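**November — Automation notes**

## Can a machine tidy a room yet?

Readers keep sending us the same question, so we are giving it most of this issue. The short answer is that a machine can do pieces of the job. It can't yet do the job.

Selina Tanner spent part of the month with the Clostwood group, which is trying to get robot arms through the small chores that come up in a guest room between one stay and the next. Nadège Gilbert, who runs the trials there, keeps a plain tally. Out of 219 attempts at drawer tasks, 68 failed. A failure means a person had to step in. Slow attempts still count as passes, and a lot of them were slow.

Most of the failures came at the handle. Drawers in real rooms stick, or they have no handle at all, just a lip under the edge of the top. A person feels the drawer catch and pulls a little to one side without thinking about it. The arm pulls straight until it hits its force limit and then stops. Gilbert's team has lowered that limit twice this year after a drawer came off its runners.

Getting hold of things once the drawer is open goes better than it did. Flat objects are still hard. A remote control lying on a drawer bottom gives the gripper little to close on, and the sides of the drawer are in the way of the wrist. The arm has to come in from above and at the right angle, and it has to leave the same way. Ottilie Hubmann, who writes the motion software, says most of her work since summer has gone into that one approach and very little into anything people would notice in a demonstration.

The other side of it is what the arm has to leave alone. Phone cords, lamp cords and blankets that hang over the side of a bed all get in the path. The software treats soft things as solid, which keeps them safe but also makes the arm give up on reaches a child could manage.

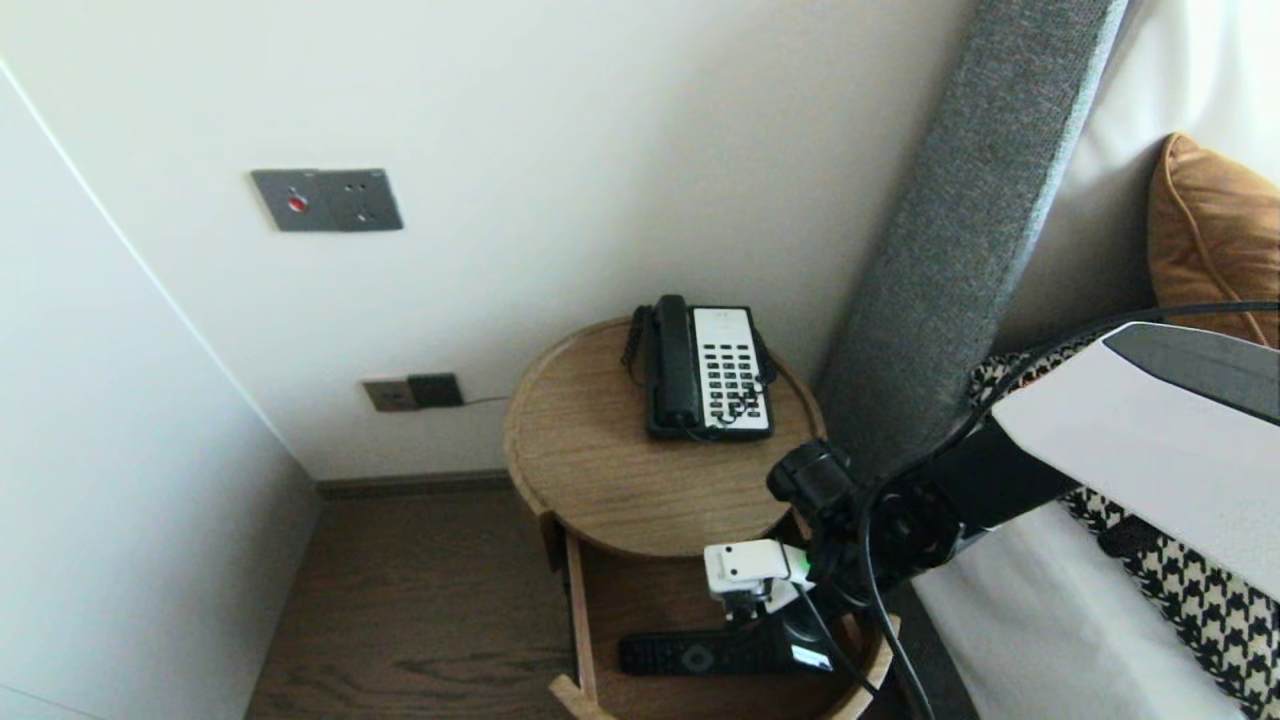

## On the shop floor

The picture is different at Wallner, where the same kind of arm loads parts trays. The trays are all one size and they sit in the same spot every time. Ingeborg Hollenstein, the line lead, told us one cell now handles 3,000 trays a month with one person checking on it between other duties. She would not put it on the returns bench, where every box is packed in its own way. Two people still do that by hand, and she has no plans to change it.

## Also this month

- Burgi Bachmann's talk on gripper pads is now in the members' library. The part on worn pads starts near the end and is worth the wait.
- Stistetti has put back its laundry-folding trial until spring. Towels were fine. Fitted sheets were not.
- We have room for 100 people at the Jerkwood open evening. Doors are at 6 p.m. — please reply to this newsletter if you want a seat, and say if you need parking.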